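Teleoperation Working Group — Minutes

Thursday meeting, small conference room (the big one had been booked for a birthday)

Present: Younes Tazi (chair), Asmaa Cherkaoui, Ilham Bouzid, Nikola Mladenović, Wael Naciri (minutes)
Apologies: none received, none offered

1. Minutes of the last meeting

Approved after Nikola asked for "refused to label the failures" to be changed to "had not yet labeled the failures." Changed. The failures remain unlabeled.

2. Dish task: where we are

Asmaa reported that the dish-basket task, known on the project plan as Hulla and everywhere else as the dishes, stands at 2585 saved demonstrations against a target of 3000. She would like it recorded that the target was 600 when she agreed to it.

Ilham pointed out that the total includes 300 runs made before the gripper speed was changed. Those runs are slow and careful and look like somebody defusing a plate. Younes wanted to keep them in, on the grounds that slow is better than nothing. Ilham wanted them out, on the grounds that a policy trained on them will also defuse plates. After a discussion longer than the subject deserved, it was agreed to keep them in a separate folder and train once with and once without.

3. Two hands or one

This took most of the meeting. The task sheet says the operator may use either arm for any dish. In practice each operator has settled into private habits. Asmaa takes the plates with the right arm and leaves the left one out at the side. Nikola passes things from one arm to the other because he likes doing it. Ilham does whatever the previous dish suggested.

Younes asked if variety was not the point. Ilham said variety in the dishes was the point, and variety in the operators was a headache. She put the bench view up on the wall screen to settle where an arm should wait when it has nothing to do.
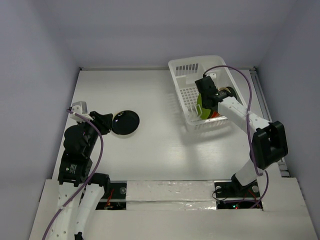
Wael Naciri
Operator and minute-taker, Teleoperation Working Group

Discussion then turned to the black dish out on the table, with the left gripper at its rim and the right one down in the basket over the green plate. Nikola said that was a perfectly good position for both arms. Ilham said it was a good position for an operator who had decided what to do next, and that the model would have no idea what he had decided. Nikola said neither did he, most of the time. This was noted at his request.

Asmaa raised the glossy dish as a separate problem. It throws a small bright reflection, and she suspects the model of taking an interest in it. Younes asked for evidence. She has none, but will run a batch with the overhead light turned down and see.

Agreed:
— The idle arm waits clear of the basket, fingers open. "Clear" to be defined by Ilham, in writing, with a number in it.
— One dish at a time. No handoffs between arms unless the task card says handoff.
— If a dish is dropped, keep recording and pick it up. Do not stop, swear, and delete the run. (The audio is on. It has always been on.)

4. Leader arms

The Raren leader arms are still stiff at the wrist. Operators compensate by pushing harder, and the push then shows up in the data as a small nod just before the fingers close. Nikola can now tell who recorded a run from the nod alone, and offered to demonstrate. The offer was declined.

Wael has written to Pletusik about replacement joints. They answered promptly to say they would answer soon.

5. Guiding by hand

Younes would like to try moving the arms by hand for the last few inches over the basket, where the operators lose sight of their own fingertips behind the wrist. Asmaa was in favor. Ilham was in favor provided her hands were not the ones in the recording. Since a person's hands in every run would be one more thing for the model to grow fond of, it was decided to limit this to a short trial, stored apart from everything else.

Nikola asked what the trial would be called. Shawky was proposed and carried, three to one, with the chair abstaining and looking tired.

6. Any other business

The foot pedal that marks the end of a run has been kicked under the bench again. Tape has been requested.

The task card still says "place dishes neatly." Four operators gave four meanings of "neatly." Ilham to rewrite.

Actions
Asmaa — dim-light batch; move the early runs to their own folder
Ilham — define "clear"; rewrite the task card
Nikola — label the failures
Wael — chase Pletusik; tape
Younes — write up the Shawky trial on one page, meaning one page

Meeting closed when the birthday got loud.

Related items
Minutes, January 12, 2023
Task card: Hulla, dishes and basket (old wording)
How to recenter the Raren leader arms
Operator rota through May
Labeling failures: a short guide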